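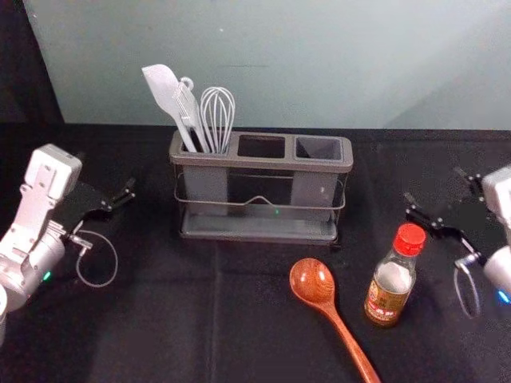 Cleiton Pimentel wrote in wanting to know if a utensil caddy is worth the counter space at all, or if everything should just go in a drawer like it did at his mother's house.

Cleiton, I went back and forth on this for years! My drawer in the old Bronbridge apartment was so shallow that the whisk jammed it shut at least once a week (usually with something burning on the stove). So I'm on team caddy. But if you have one good deep drawer near the stove and you don't mind digging, keep your money and enjoy the clear counter. A caddy is for the things you grab with one hand while the other hand is busy. The potato masher can live in the dark.

I get the same handful of questions over and over, so I've put them all on one page. Last updated March 11, 2022.

One big crock or a caddy with compartments?

Compartments, for me. I had a lovely round crock from Hapeta and everything in it slid around and tangled, and pulling out a spatula meant pulling out the whisk too, plus whatever the whisk had grabbed on to. With separate sections the tools at least stay in their own neighborhood. The crock holds my rolling pin now.

What goes in which section?

I sort by what the tool does. Flipping and scraping things together, stirring things together, and then a section I try to leave open for whatever I'm using that night. You could sort by material too, and a lot of readers do, with silicone in one and wood in another. Try it one way for a week and see where your hand goes.

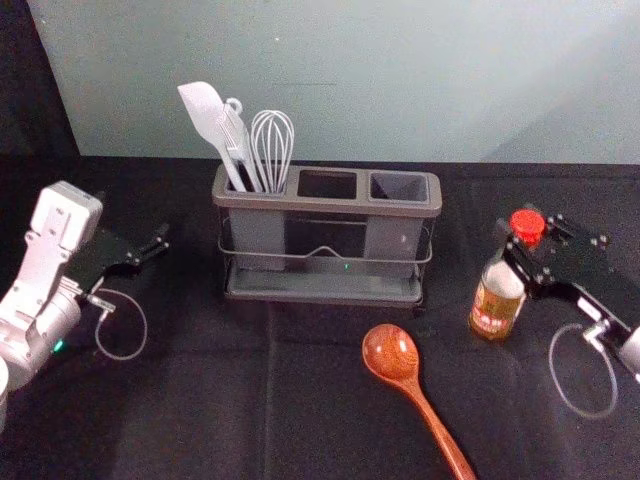 Wooden spoons get their own rule at my house, and it's the one I get the most mail about. I don't put them back in the caddy straight after washing. They lie flat on the counter overnight first, and then they go in. Standing a damp spoon handle-down in a plastic cup is how you get that gray, fuzzy end, and I've thrown out enough good spoons to feel strongly about it. Little bottles stay out of the compartments too, by the way. One with a red cap next to the caddy is fine by me, but a bottle inside a compartment ends up under everything and you'll be fishing for it with two fingers.

Do I need a drip tray?

If you ever put tools away before they're bone dry, yes. I do it constantly. Empty the tray when you wipe the counter. Mine gets rinsed every 5 days or so when I'm being good, and let's not talk about the rest of the time.

Where should the caddy sit?

Right-handed cooks usually like it to the right of the stove, far enough back that the handles don't get hot or splattered. I keep mine by the cutting board, and that has made more difference than any product I've bought. I chop, I reach, I scrape it all into the pan, and I haven't crossed the kitchen once.
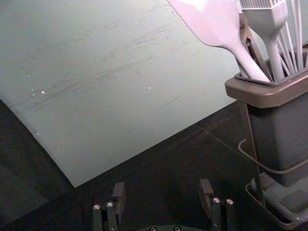
It also means the board and the tools get cleaned up together, so I'm less likely to wander off and leave half of it. The one catch is crumbs! They get into everything when you chop that close, so slide the caddy back a few inches before you start on bread.

My cutting board is all scratched up. Toss it?

Fine surface scratches don't bother me. They come from using the thing. Once I can catch a fingernail in a groove, or it still smells of onion after a good scrub, it goes.

How do I clean the cups?

Lift them out if yours come out, soak them in hot soapy water for 13 minutes while you do something nicer, then go into the corners with a bottle brush. I like the Nonel one with the bent neck. Wire frames just need a wipe, but get a cloth around the feet, where the grime hides.

How many tools is too many?

When you can't get one out without another coming along, that's too many. Last June I emptied every drawer onto the floor and a shocking amount went in the donation box, including a Broson egg slicer I had never once taken out of its wrapper.
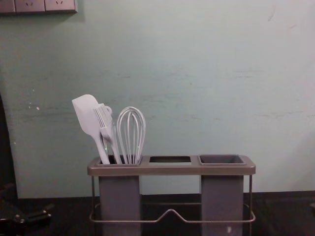

One reader wrote that leaving compartments empty felt like a waste, and she wanted to know what she should buy to fill them.

Oh, please don't buy anything! An empty compartment is the best part. That's where the tongs go when you borrow your sister's, or where the tasting spoons wait on a big cooking day. Keep a spatula, something slotted for turning and a whisk together in one section and you can make an awful lot of dinners. If the gap really bugs you, turn the caddy so the full side faces the stove and you'll stop noticing.

Can I ask you something that isn't on here?

Sure, use the comment box. I read them with my coffee and answer the ones I know anything about. Knife questions I pass along to my brother-in-law, so those take longer.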